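Gronum Puertas: módulo de verificación para robots de dos brazos en interiores
Inicio > Simulación y ensayo > Normas y buenas prácticas > Gronum Puertas
Ref. 223

Gronum Puertas es un módulo de ensayo en simulación para equipos que preparan robots de dos brazos destinados a viviendas, residencias y oficinas. Comprueba el comportamiento del robot delante de una puerta y al pasar por ella, y compara cada movimiento con un reglamento de 17 reglas que el cliente puede adoptar tal cual o modificar. Se entrega como paquete adicional de Drusard y necesita una licencia activa de este.

El módulo no sustituye la evaluación de riesgos de la máquina ni los ensayos físicos. Sirve para llegar a ellos con el reglamento interno escrito y con los fallos más evidentes ya corregidos.

Qué incluye

Paquete de viviendas con puertas macizas y de paneles, manillas, ventanas, cuadros y muebles bajos.
Reglamento base en español e inglés, en formato editable.
Visor de ensayos con vista desde el torso del robot.
Generador de informes por regla, con el instante de cada incumplimiento.
3 licencias de revisor, sin límite de ensayos.

Cómo se aplican las reglas

Cada ensayo empieza con el robot parado y los dos brazos recogidos. El revisor elige la vivienda, la puerta y la tarea. Durante la ejecución, el módulo registra la posición de las dos pinzas, la distancia de cada eslabón a paredes y muebles y el estado de la hoja de la puerta. Una regla se da por incumplida en cuanto se supera el límite, aunque el robot termine la tarea.

La regla que más consultas genera es la de los dos brazos. Cuando una pinza trabaja junto a una manilla, la otra debe quedar dentro del volumen de reposo definido para ese robot. Si además sujeta un objeto, el volumen se amplía con las dimensiones del objeto y la velocidad máxima se reduce. El reglamento base trata igual un objeto pequeño y alargado que una herramienta: lo que cuenta es hasta dónde sobresale. Al revisar estos ensayos hay que mirar las dos pinzas, la que está a la altura de la manilla y la que se encuentra frente a la otra puerta con el objeto sujeto entre los dedos o apoyado en ellos.

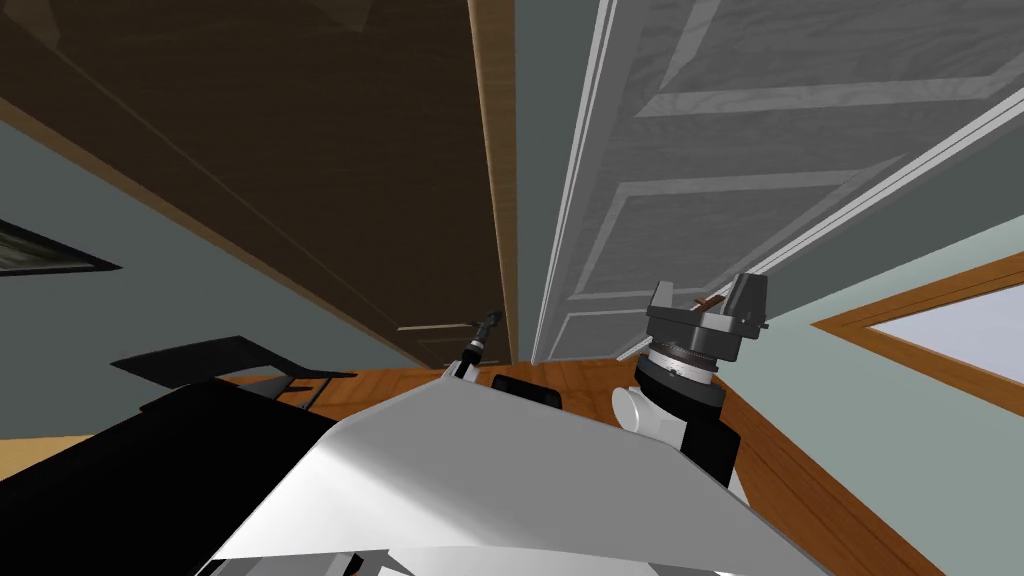

Reglamento base: extracto

Regla 2. Aproximación. La base se detiene antes de extender el brazo hacia la manilla. No se permite avanzar y extender a la vez.

Regla 4. Brazo no activo. El brazo que no interviene permanece en reposo. Si transporta un objeto, lo mantiene sujeto y alejado de puertas, cristales y marcos.

Regla 5. Manilla. La fuerza sobre la manilla se limita al valor fijado por el cliente. Tras 3 intentos sin apertura, el robot se retira y avisa.

Regla 9. Huecos estrechos. Antes de introducir un brazo en un paso estrecho, el sistema comprueba que existe una trayectoria de salida. El brazo no entra si la salida depende de mover la base.

Regla 11. Elementos colgados. Los cuadros y demás objetos de pared cuentan como obstáculos, con el mismo margen que una ventana.

Regla 14. Zona ciega. Lo que queda oculto por el propio torso se considera ocupado hasta que otro sensor indique lo contrario.

La numeración se conserva entre versiones. Si un cliente elimina una regla, su número queda vacío y aparece así en el informe.

Revisión de huecos y obstáculos de pared

Las reglas 9, 11 y 14 se revisan juntas. En viviendas reales, los pasillos y los laterales de los armarios dejan poco sitio para el antebrazo, y la cámara del torso suele ver la pinza solo en parte. El visor permite detener el ensayo, girar el punto de vista y medir la separación entre la pinza y la superficie más cercana.

Recomendamos revisar cada hueco con el brazo contrario en dos posturas: recogido y levantado. La segunda acostumbra a dar más avisos en habitaciones con ventana. Los márgenes se pueden fijar por estancia – un pasillo admite valores distintos de los de un salón – pero el informe siempre indica cuál se ha usado.

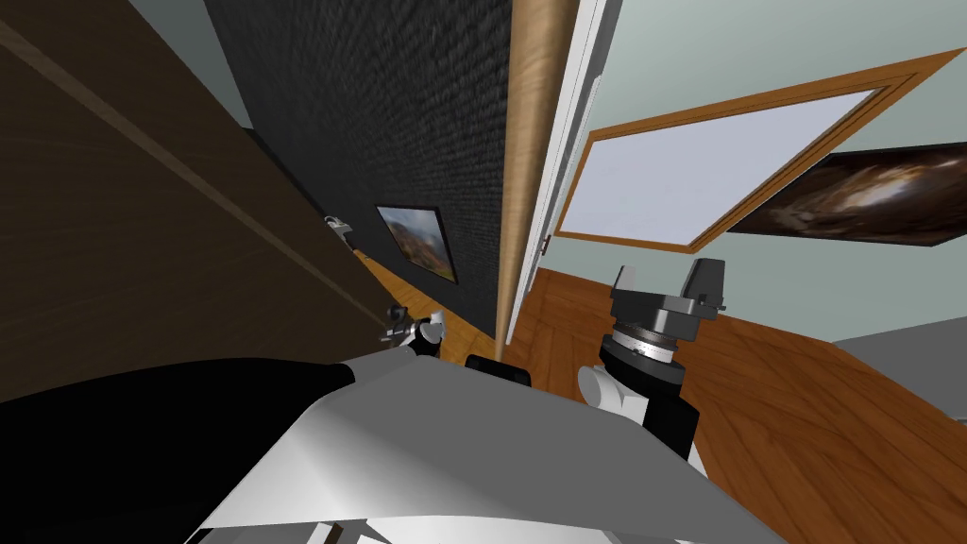

Vista desde el torso en el visor: pinza izquierda a la altura del suelo, cerca de la pared negra; pinza derecha bajo la ventana.

Informe de ensayo

El informe se exporta en PDF y en CSV. Contiene la versión del reglamento, la configuración del robot, la lista de reglas evaluadas y el resultado de cada una: cumplida, incumplida o no aplicable. «No aplicable» exige una justificación escrita del revisor. El mismo técnico no puede ejecutar y aprobar un ensayo.

Cuando se cambia la pinza, el software de planificación o la altura del torso, los resultados anteriores pasan a «pendiente de repetir». Este bloqueo no se puede desactivar desde la cuenta de revisor.

Requisitos

Drusard con licencia de servidor o de puesto.
Modelo del robot con límites articulares y geometría de colisión.
Geometría completa de las pinzas, incluidos los dedos. No se admiten modelos simplificados a una caja.
Conector Kaden para quienes deseen repetir el ensayo con los registros del robot físico (se vende aparte).

Servicios opcionales

Adaptación del reglamento: dos sesiones de trabajo con Rajkumari Chaudhary, responsable de normas de producto, y entrega del texto revisado.
Formación de revisores: una jornada a distancia, impartida por Nisha Bajpai. Próxima convocatoria en febrero.
Escaneado de planta propia: a través de Dixit, con presupuesto previo.

Pedidos y soporte

El módulo se suministra por descarga una vez confirmado el pedido. Las consultas sobre interpretación de reglas se atienden por el formulario de soporte; indique la referencia del módulo, la versión del reglamento y el número de la regla. Las actualizaciones del reglamento base están incluidas mientras la licencia siga activa.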